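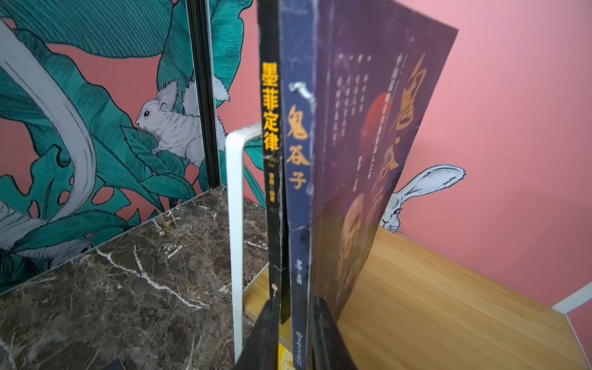 **Automation and Working Life – handout for session 6**
2019-03-26

Okay, last time we did warehouses, and a few of you asked if we could talk about somewhere smaller. So today is books. I spent a good part of December sitting in the back of a secondhand book business called Babalola, watching people work beside an arm that picks up and shelves paperbacks, and I've been boring my family with it ever since. These notes cover what I'll say in class, more or less, plus the questions for your response paper at the end.

## The job before the arm

Shelving used sounds like the easy part of the trade. Try it for a full shift! Every book is a different height and thickness, the covers curl, and the spines are scuffed. At Babalola a lot of the stock is Chinese classics in cheap paperback editions, and you can easily have two editions of the same title with completely different covers. The person shelving had to know they belonged together, and also had to notice when one was too beat up to sell at full price.

Harvey Desjardins did this for years before the arm came in. He described it to me as "half lifting, half reading," and I'd like you to hang on to that phrase, because the whole session sort of hangs off it. The lifting half is what got automated. The reading half got moved somewhere else, and where it went is the interesting bit.

## What a grasp looks like up close

I know some of you are engineers and some of you are definitely not, so I'll keep this short. A two-finger gripper has to get a finger on each side of the thing it wants. With a book standing in a tight row, that means finding space between neighbors that are touching. With a book leaning on another book, it means taking the front one and leaving the back one where it is. People do this without thinking (you tip the spine with one finger, you slide it out, done). For a gripper, each of those is its own little problem.

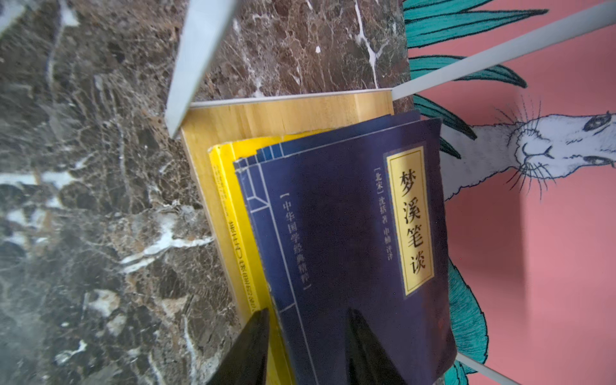 Soft covers make it worse. A hardback holds its shape when you squeeze it, but a paperback bends, and the pages fan, and if the cover is already curling at the corner you can turn a sellable copy into a bargain-bin copy pretty fast. Harvey's first month with the arm was mostly spent learning what it was bad at. He kept a notebook of failed picks, and by the end of it he had 204 entries. He let me read the whole thing – it's wonderful, and some of it is very rude.

Here's what I want you to notice. That notebook was skilled work. It wasn't in his job description, it wasn't paid any differently, and the people tuning the arm relied on it heavily. We've met this before, in the session on call centers: somebody on the floor teaches the machine, and the teaching doesn't show up anywhere on the org chart.

## Who decides where a book goes?

The arm's scheduling software is called Cluvby. It hands out the picks and the shelf positions. Before, if Harvey thought a stack of philosophy should sit closer to the front table, he just put it there. Now he has to enter a change, and the change waits for approval from Csaba Bognár, the floor manager.

Csaba was very open with me about this. He didn't ask for that power and he doesn't much like it. He told me he used to find out what was going on by walking past the shelves, and now he finds out from a queue on a screen. So his job changed too, even though the arm never touched anything he used to do with his hands. Please don't skip over the managers in your papers! Every year people write as if automation only happens to the person standing closest to the machine.

## Overlaps, piles and the stuff on the side

Returned books don't come back in neat rows. They come back in piles, one half on top of another, facing any which way.

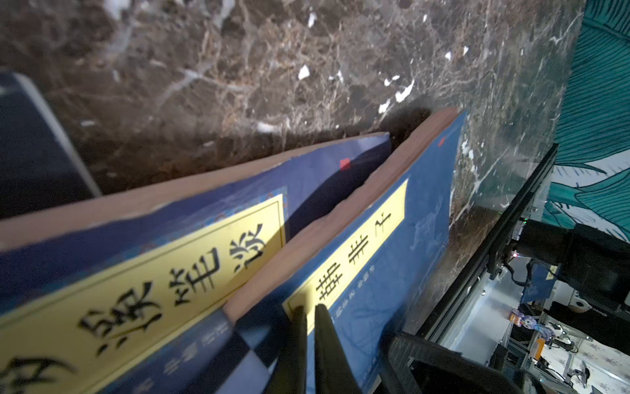

A pile is where the split between lifting and reading gets blurry. To take the top book you have to know which one is the top book, and where its edge ends and the next cover starts. Harvey now straightens the returns before the arm gets to them. He calls it "setting the table." It takes a chunk of his morning, and he isn't sure whether he's the arm's boss or its helper. When I asked which one he'd tell a stranger, he said it depended on the day.

His back is better, by the way. I put that in because it's easy for people like me to write about lost autonomy and forget that somebody's shoulders stopped hurting. He'd be annoyed if I left it out.

## For your response paper

Pick **one** of these, please, and don't try to do all of them:

- Harvey's notebook: is it a kind of training, a kind of maintenance, or something we don't have a good word for? Should it be paid for, and how?
- Compare Csaba's queue with the supervisor dashboards in the Citden reading. What does each of them see, and what do they stop seeing?
- Describe a task you've done at work that was "half lifting, half reading." Which half would go first, and who'd end up with the other?

Keep it under 2000 words. First-person writing is fine – I'd even say I prefer it. Bring a printed copy, and have the first two sections of the Citden reading done before we meet, since we're starting with the dashboards.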